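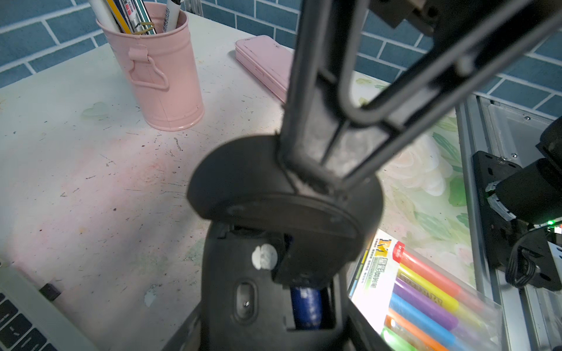

A mouse on its back with the battery in, and the pink pen holder behind it.

PLISTPORT DESK FIRM ASKS OFFICES TO TURN THEIR MICE OVER

Plistport, 11 April 2018 -- Gilwood, the small firm that tidies other people's desks for a living, today announces its Spring Desk Round, a month of visits to home offices, spare rooms and corners of kitchens where somebody has put a laptop and called it a study. The round starts in May and will take in 61 desks. Gilwood had planned for fewer, but people kept ringing up to confess.

Each visit lasts 30 minutes and deals with the table top only. Drawers are left alone. Gilwood tried drawers last year and would prefer to say no more about it.

The first job on every visit is the mouse. Wireless mice are treated by most households as a kind of pebble that works until it doesn't, at which point it is banged on the table, sworn at and replaced. Gilwood's visitors will turn it over, take the cover off, look at the battery and wipe round the sensor window with a dry cloth. Owners are invited to watch. Some have never met the underside of their mouse before and find it an emotional occasion.

"People will spend a fortune on a chair and then work for three years over a layer of toast," said Cường Mạc, who founded Gilwood after a long career in other people's untidy offices. "I don't judge. I have a mouse at home with something white stuck to the bottom of it and I've decided not to ask."

After the mouse comes the pen holder. Gilwood takes a firm line on pen holders, which is that everything in one should write. Pens are tried on scrap paper and the dead ones are put in a bag. Pencils are generally forgiven. Rubber bands may stay if they are holding something together, and visitors have been told to allow the owner to be the judge of that.

Then the surface itself. Pale table coverings, and in particular the flowery sort, are very popular with Gilwood's customers, on the grounds that flowers hide crumbs. They do so from the doorway. They do it less well from the chair. The firm's method is a soft brush, a damp cloth and a short silence.

Laptops are opened, brushed along the keyboard and put back where they were found. Wallpapers are left as they are, and visitors will not remark on them, however many mountains are involved.
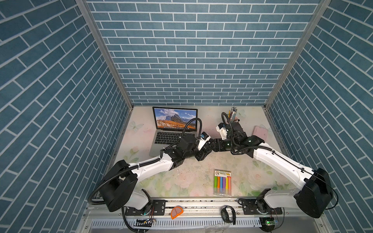
WHAT A VISIT COSTS

A single desk costs £30, paid on the day. A second desk in the same house is charged at £9, provided it can be reached without moving a bicycle. There is no charge for replacement batteries, up to one per mouse. Customers with more than one mouse should say so when booking.

Gilwood brings its own brushes and cloths. It does not bring pens, pencil cases or opinions on the colour of either, although Ánh Triệu, who runs the bookings and does most of the northern side of town, admits to a soft spot for anyone who has bought their desk things in matching pink.

"It shows there was a plan at some point," she said. "You'd be surprised how seldom I see signs of a plan."

A LEAFLET FOR THE REST OF US

Those who missed a place on the round can ask for Feline, Gilwood's folded leaflet on keeping a desk in order by oneself. It is named after the office cat, who contributed nothing to it except a hole in the first draft. The leaflet covers mice (the other kind), keyboards, pens and the correct way to wipe a patterned mat, and ends with a page left blank for excuses. A first run of 117 copies has been printed by Kolev, the copy shop next to Gilwood's office, and roughly half have already gone, mostly to people who said they were for a friend.

Leaflets are free and can be collected from the Kolev counter in Plistport during shop hours. Please do not lean on the counter. It has just been cleaned.

BOOKING

The May list is full. A waiting list is open for later dates, and requests should be made by telephone or in person at the Gilwood office. Customers are asked not to tidy up before the visit -- it confuses the staff, and the crumbs only go on the floor.

Press enquiries: Ánh Triệu, Gilwood, Plistport. Mornings are best, as the afternoons are spent under other people's monitors.

ENDS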